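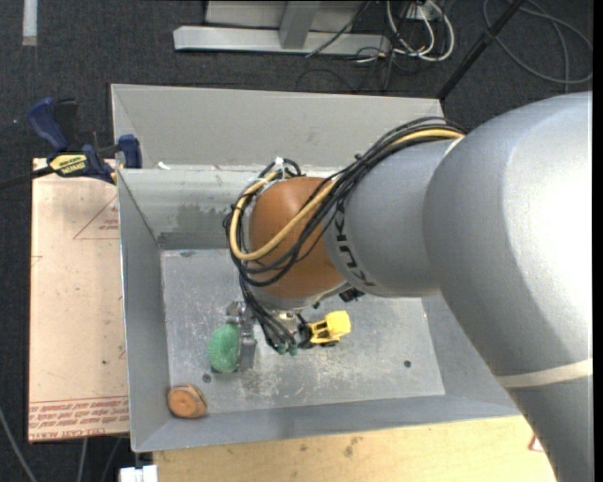
The Senex cell in Wiltham, with the KUKA arm over the bin and a toy construction vehicle waiting its turn.

Lalit Yadav would like it known that he did not set out to study failure. He set out to study grasping, and failure was what he got the most of.

"We had a very nice method for picking things up," he says, in the office he shares with a filing cabinet and two bicycles. "It was accurate in simulation. Then we put it over a bin, and it became a method for pushing things into corners."

Yadav runs the manipulation work at Surkness, a small research outfit in Wiltham whose sign can be seen from the road if you already know where to look. The project is called Senex, Latin for old man. The official explanation is that the system learns from long experience. Yadav's own explanation is that it is slow and drops things.

The question behind Senex is an easy one to ask. When a robot reaches into a bin and comes up with nothing, what should it do next? Most systems look again, score the possible grasps again, and try whichever one comes out on top. If the camera picture has barely changed, the winner is very often the grasp that just failed.

"So it does it again," Yadav says. "And again. I have a recording of it trying the same grasp on a wooden disk 46 times. I went to lunch during that one. I had soup."

What his group came up with is a sort of grudge. Each time a grasp fails, the system marks down that grasp and anything close to it, for that object, for a while. The penalty fades with each new attempt and is wiped out altogether if the object moves far enough. There is no retraining overnight and no bigger network. The whole thing sits on top of an ordinary grasp scorer and could be switched off with one line in a settings file, which a visitor from another lab apparently found disappointing.

"He asked where the learning was," Yadav says. "I told him it remembers what happened a moment ago. He said, is that all? I said, you should see what it was like before."

The trick is in the word "close." Two grasps can be a finger's width apart and have nothing in common, because one of them lands on a wheel and the other on the cab. The early version measured closeness by plain distance and held a grudge against whole neighborhoods. It would miss a toy truck once by the wheel and then refuse to go near the truck at all, like somebody who had been bitten.

The current version compares the shape of the surface under the fingers as well. If the shape is similar, the blame spreads. If it isn't, the second grasp gets a fair hearing. Yadav credits this idea to a long argument over a whiteboard, which he says he lost.

To test it, the group ran the arm with the grudge and without it, on the same objects, set out the same way, 100 bins each. Setting them out the same way was the part that took until March. "You put a green lumpy thing in a bin, and you think you know where it was," he says. "You do not know where it was. We made templates. I have traced around more toys than any adult should."

The objects are a mixed lot: toy vehicles, pieces of wood, things with bumps on them. Yadav wanted shapes that are awkward in different ways. A truck has gaps in it that look solid from certain angles, and something round that leans on a sloped wall will usually slide before it lifts.

The result, when it came, was that the plain system got stuck on 2 objects for every one that defeated the version with a memory. On easy objects there was no difference at all. Yadav is cheerful about this and has put it in the first paragraph of the write-up, against advice.

"If the first grasp works, there's nothing to hold a grudge about. I think that's fine. People want the line on the graph to be higher everywhere. Mine is higher where it was bad."

There is a weak spot, and he brings it up before I do. The system has to know that it failed. At present it decides by how far the fingers have closed, so a thin object held properly can look exactly like nothing. In around 106 attempts over the whole study the arm succeeded, decided that it hadn't, and put the object back with some care in order to try something worse.

"That one hurts to watch," he says. "It's the most human thing it does."

The fix will probably be a touch sensor, or a second look from the camera after the lift. Yadav leans toward the second look, on the grounds that he already has a camera. A colleague, Tripathi, leans toward the sensor and has left a catalog on his chair, open to the page – twice.

He also wants to find out how long a grudge ought to last. Right now the fade is a number he picked because it worked on the first afternoon, and he has been a little afraid to touch it.

"I'll do it properly," he says. "There will be a table. But if the answer is the number I picked, I'm going to be unbearable for a month."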